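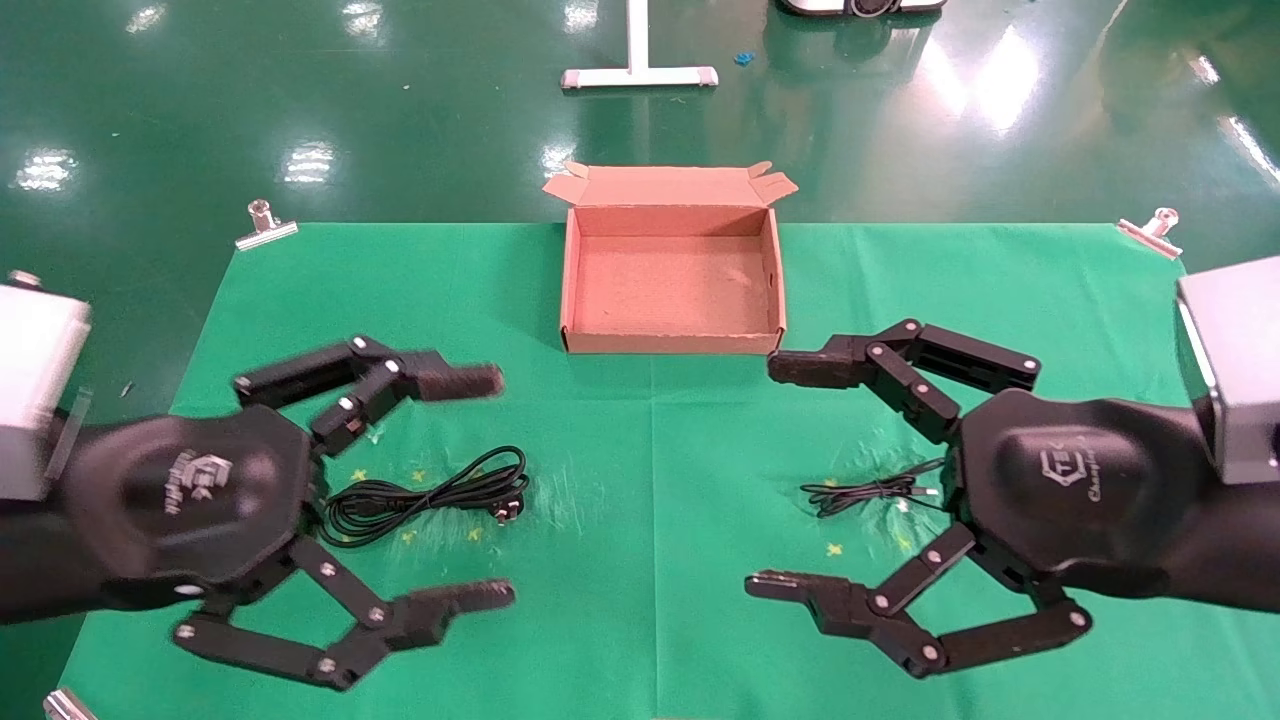 Section 5: Checking in your band on contest day

Read this section before you get on the bus. Reading it on the bus is the second-best choice, and most pipe majors make it.

The Brirnora entry system handles registration, draw times and score sheets for pipe band contests. It does not tune drones, find missing tenor drummers or make it stop raining. Everything below assumes your secretary has already created a band profile (Section 2) and paid the entry fee (Section 3, and the stern email that follows Section 3).

Before you leave home

1. Sign in to Brirnora and open My Band.

2. Check that the roster matches the people who are coming. Players who quit over the winter stay on the list until you remove them.

3. Tap Confirm Roster. The button turns gray. If it stays green, tap it again, once. Tapping it eleven times sends the steward eleven messages.

4. Write down your entry number. It has three digits and is printed at the top of the confirmation page. The pages in this guide use 659, so please don't give that one to the steward unless it really is yours.

Note: Names with accents are accepted. Type Zsófia Fekete or Kornél Bíró exactly as they appear on the membership card. The old version turned every accent into a question mark, and the announcer read them out that way.

At the gate

5. Go to the check-in tent with your entry number. One person is enough. The whole drum corps does not speed things up.

6. Collect two wristbands for your band officers and one envelope of player passes. Count the passes before you walk off.

7. Ask for your final tuning time. It replaces any time you were given earlier, including the one the bass drummer heard from a friend.

Caution: Tuning times are not adjusted for parking. The lower field at Trelcombe has one entrance, and every coach in the county wants to use it at the same moment.

Changing a player on the day

8. Open My Band and choose Substitute.

9. Pick the player who is leaving, then the player who is coming in. The system allows two substitutions per contest. A third needs the signature of the contest secretary, Etelka Somogyi, who will want to hear the story.

10. Show the new pass at the tuning area. A player without a pass may stand nearby and look supportive.

Note: A player can't appear for two bands in the same grade. Brirnora checks this by membership number, so a different hat won't help.
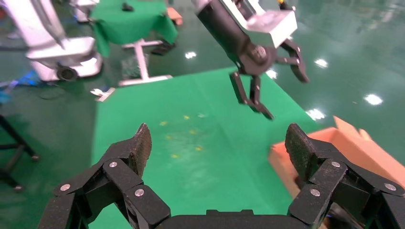
Trelcombe, 3 April 2022

Changes in this edition

The steps below replace the ones in the March edition. If you have a printed copy of that edition, recycle it, or keep it in the pipe case, where it does a fair job of soaking up moisture.

11. Score sheets are now released after the march-past and no sooner. Refreshing the page does nothing except wear down your phone battery.

12. To read a score sheet, open Results, choose your grade, then tap your band name. Piping, drumming and ensemble marks are on separate tabs. Judges' comments are scanned as written – handwriting and all.

13. To query a missing sheet, use Report a Problem on the same page. Benedek Rácz answers these in the order they arrive. To query what a sheet says about your attacks, speak to your pipe major.

Caution: Don't sign out while a score sheet is downloading. The file will open, but only the first page will be there, and that tends to be the page with the bad news on it.

Lost passes are handled at the check-in tent until the last band in your grade has played. Bring the player with you. For drum majors' entries, which use a different form, go to Section 6.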